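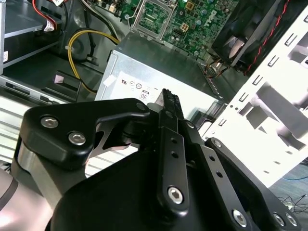
Two weeks with the Dogar teardown kit

Old office desktops pile up. Every refurb shop has a back room full of them, and most of the labor is screws, clips and cables. Dogar, from Ravel, is a wrist-mount gripper kit sold at exactly those shops. You bring the arm.

First impressions: heavy. Black plates, big hex screws you can get at without taking half the thing apart. Good. We swapped a finger in the middle of a shift, didn't even look at the manual. The jaw tips are toothed and narrow, and narrow matters when you're going down between a power supply and a bunch of cables. Fat fingers snag. These mostly don't.

Now the bad stuff. Setup ate all of Wednesday. The software wants a profile for each case style and only ships with a handfull, so towers went fine and the small slim cases did not. Thin fan wires are a gamble. It pulled one clean out of its plug and just kept going. White connectors under bright shop lights confuse the wrist camera, so we ended up turning a lamp around. Cheap fix, should be in the manual.

Price. Base kit is $2,000, spare finger set another $79. There's a $500 deal on the Malomitz table clamp if you buy them together, and you will want the clamp, cases slide. Clillness sells a cheaper gripper with smooth pads. Tried it on the same bench, kept slipping off sheet metal. Sent it back.

Worth it? For a shop doing a few machines a week, no. Get a good screwdriver. If you've got pallets of the same model comming in, yes, and budget a day for the profiles. Ravel says more of those are due in February.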